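Minna Packs Things
@minnapacks

1/ OK so the kid-sized backpack thread. A few of you asked after I complained about school bags last week and I promised I'd get to it, and then the laundry happened, and then more laundry. Get comfortable.

2/ The bag is the little Gisska one. I bought it at Sikora in Drurnstead, the luggage shop next to the bus station, when I'd gone in for a lunchbox. I did not come home with a lunchbox.

3/ It weighs 376 grams empty. I put it on my kitchen scale, the one I use for flour. My daughter's last bag was more than double that and she's four. She walked like a tiny mountaineer.

4/ Colors are teal and orange and I love it SO much. You can spot it across a playground. Her old one was navy blue and so was every other bag on the hooks at preschool (we brought home a stranger's sweater, and a banana). 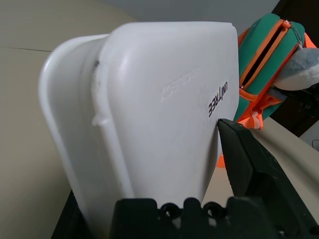 Teal with orange trim, zipper partly open.

5/ First thing I check on any bag is the zipper. On a small bag you want a pull that little fingers can find without looking. If yours came with a skinny metal one, tie a loop of ribbon through it. Takes a minute and you'll stop hearing "Mommy it's STUCK" from the hallway.

6/ Second thing is the edges. Run a thumb along the binding on the inside and outside. Binding is where cheap bags go first, usually right where the strap is sewn in. A little fuzz is fine – I only worry when I can get a fingernail under the stitching.

7/ Ryszard Malinowski asked if mesh is a bad idea for a kid who collects rocks. Ryszard, everything is a bad idea for a kid who collects rocks. But I like mesh for the swim stuff and the half-eaten crackers. Crumbs shake out.

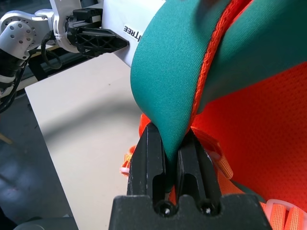
Last edited in November, 9:40 pm

8/ Straps! Most small kids wear them way too long. The bottom of the bag should sit at the waist and not bump along on their behind. Shorten them all the way, put the bag on over the coat, then let out a bit at a time until the kid can wiggle out alone.

9/ Then deal with the extra webbing. I roll mine up and hold it with a hair elastic. Please don't cut it, they grow. I cut the straps on my son's bag when he was in kindergarten and by first grade he looked like he was wearing a life vest.

10/ Now the packing part. We had 2 rules for trips this year and I'm keeping both. She carries her own bag, and nothing goes in it that I'd cry about if it got left on a train.

11/ Which brings me to chargers. I used to drop mine into her bag when my purse was full. Guido Leone (hi Guido) talked me out of it after his ended up under a leaky water bottle all the way to the lake. So anything with a battery gets its own spot on the table before a trip and then goes in MY bag, and

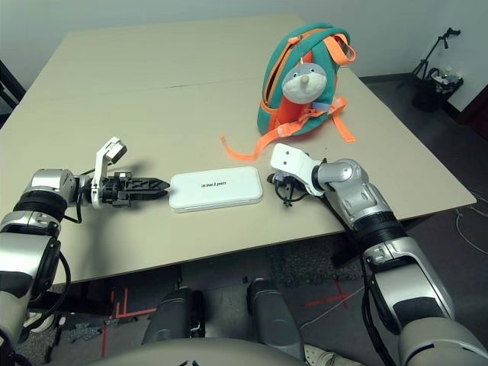

that goes for the cables too, the tablet, the headphones, all of it. I keep them in a Mustodum pouch from a yard sale, and the pouch goes in last so I can get at it without unpacking my whole life in a waiting room.

12/ What goes in hers: one full change of clothes rolled up tight, a snack, the water bottle (outside pocket only, see Guido), crayons in a soap dish, a paperback she can't read yet but insists on. That's plenty. If the zipper fights you, take out the crayons.

13/ Roll the clothes into one bundle. Shirt flat, pants on top, underwear and socks in the middle, roll from the collar down. You grab one thing in a gross gas station bathroom and you're done.

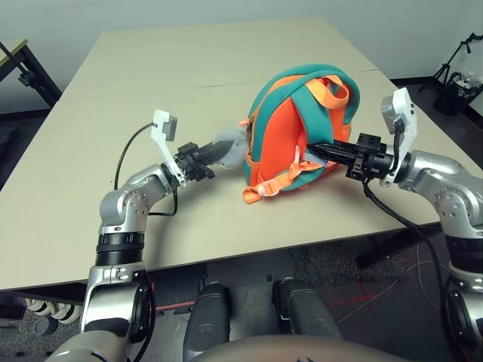
14/ I load small bags lying down. Standing up they flop over the second you let go, and then you're packing with one hand and swearing quietly. Heavy things go against the side that touches the back. Do the straps last so you're not fishing them out of the opening. And when you pick it up, use the loop on top, like the orange one here, instead of grabbing a shoulder strap. Same when you hang it up. Tuck in any buckle that dangles off the front while you're there, those are the bits that get shut in car doors.

15/ Washing: cool water, hand soap, an old toothbrush on the trim. If there's anything plush on the front, dab it with a cloth and leave it alone. I put a plush-front bag through a full cycle once and the poor thing came out looking like it had seen the war.

16/ Somebody asked the price. 68, on sale, and yes I winced. The Sikora lady said they'd have more in after the holidays.

17/ Still looking for a lunchbox btw. Needs to fit in a small bag and survive being sat on. Send me links!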